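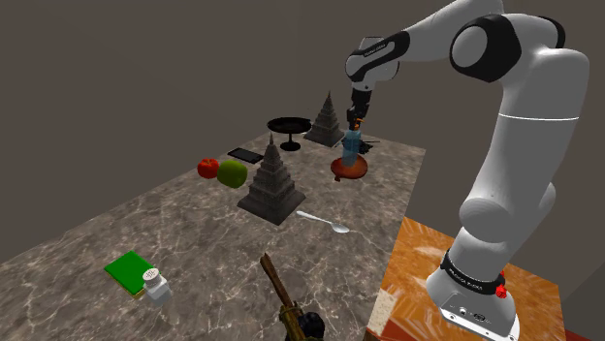

Buscar en el sitio Buscar Búsqueda avanzada

La biblioteca de Brundamham amplía su horario de tarde

29/4/24 - Redacción local, Ketsara Kaewmanee

La biblioteca municipal de Brundamham abrirá hasta las nueve de la noche de lunes a jueves a partir de la próxima semana. El cambio se mantendrá hasta agosto, cuando el ayuntamiento revisará los datos de asistencia.

El nuevo horario responde a una petición firmada por 197 usuarios, en su mayoría estudiantes y vecinos del barrio de Tullberg, que pedían más tiempo de lectura después del trabajo. El edificio cerraba hasta ahora a las siete.

La sala infantil conserva su horario habitual. El préstamo y la devolución estarán disponibles hasta media hora antes del cierre - también en el mostrador de la planta baja.

"En época de exámenes la sala se llena a las cinco y a las siete hay que pedir a la gente que recoja", explicó el director, Nam-gil Ryu.

El centro sumó el año pasado casi 1,000 carnés nuevos y registró 3,026 préstamos de novela, la sección más solicitada. El autobús de Clandska para junto a la entrada y su último servicio sale a las 21:20.

Contacto | © Diario de Brundamham. Todos los derechos reservados | Volver arriba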